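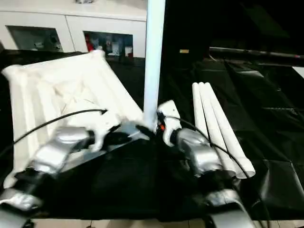
Fig. 1. Two-armed robot, one gripper on a crumpled white cloth.

Week 4: Can it do the chores yet?

Claims first. Tjoa says its arms finished 292 cloth-handling runs by June. Ask how many were started. The handout from Verar gives 1,349 hours of practice and no failure count at all.
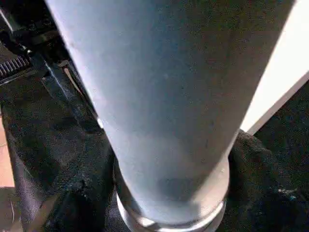
Holding a thing is the easy bit – most grippers manage a rigid cylinder. Nugroho's test is duller: can you leave the room for 90 minutes?

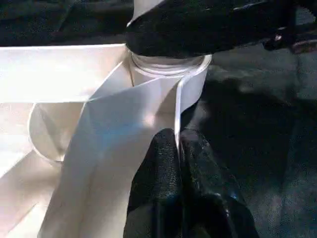 Thin folded stuff is worse, as it bends when you press it. I would not call any of this housework yet.

For the seminar: read Simanjuntak, section 10, and bring one claim you don't believe.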